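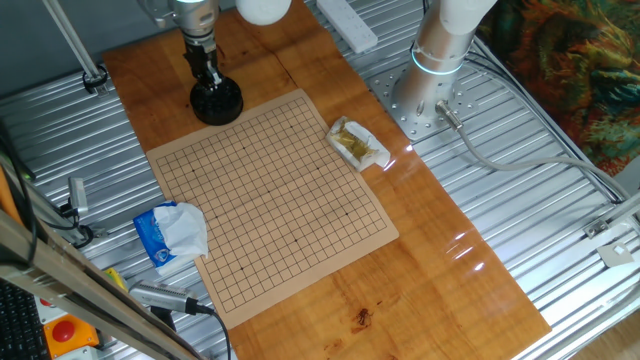
Work is bringing in robot arms for the packing benches. What should we be asking?

Posted by kavard_bench, November 17, 2023

I'm on the kitting side of a mid-sized warehouse. We pack board games, craft sets and small homewares for online orders, 28 of us on days, a few more in the lead-up to Christmas. In May the company signed up for a trial with an outfit called Prostard. The idea is that an arm reaches into a tub, picks out the pieces and puts them where they go, and one of us looks after the cell.

We had a 45 minute toolbox talk. The slides said nobody's job is going, it will "free us up for higher value work", and we'll be "cell operators". I asked what the higher value work was and got told that was still being scoped. I asked if cell operator came with a different pay grade and got told to take it offline, whatever that means.

The current target for a packer is 345 kits a shift. No figure was given for the robot. I'm not against the thing, my wrists are shot and somebody else can have the fiddly bits as far as I'm concerned. But I've been through one "nobody's job is going" before, at a place that is now a self-storage. Has anyone been on the floor when these went in? What changed for you, and what do you wish you'd got in writing?

3 replies

Andus
Been through it, different supplier. Our numbers stayed the same on paper for the first year. What happened was that people left and weren't replaced, and the casuals stopped getting called. So technically no job went. Ask them straight out whether vacancies will be filled, and ask for it in the minutes.

The other thing is the minding. You stand there waiting for it to fumble a piece, then you clear it, reset it and go back to standing. Small light parts were the worst on ours, anything flat or slippery it would have three goes at. Management's report only had its running time in it. Our resets weren't recorded anywhere, so as far as head office knew the machine was doing it all on its own. Keep your own tally from the first day. Pencil and paper is fine.

Also ask:
Who is allowed to go inside the cell, and who trained them
Whether every operator has been shown the emergency stop and has pressed it themselves
What your target is on a day when the arm is down
Whether the job gets reclassified, and from what date
Whether the trial has an end date, and what result would make them send it back

We never got an answer to the last one. I'd push hard on it, as a trial with no way of failing is a rollout.

Steinarsdóttir_fan
robots don't call in sick mate, start looking now

slowlane
I'll disagree a bit with both of the above. I do maintenance, so I come at it from the other side of the guard, and I've seen cells that were a real help to the people on them. They were all ones where the packers got a say in the layout before anything was bolted down. Where the tubs sit, how far you reach for a refill, which side you walk in from. If your bench is laid out to suit the arm you'll be twisting all shift to feed it and your wrists will be no better off. It might move to your shoulder, as it did for a few of ours.

In most of Australia your employer has to consult you on changes that affect health and safety, and a robot on your bench would be hard to argue out of that. Go through your health and safety rep, or your delegate if you've got one. Check your award or agreement for a clause on major workplace change too, plenty of them have one and it usually covers more than redundancies.

I would not get too worked up over speed. The demo will look good because it's set up with the parts it likes. Ask to see it run your worst kit, with one of your own people loading it, for a full shift.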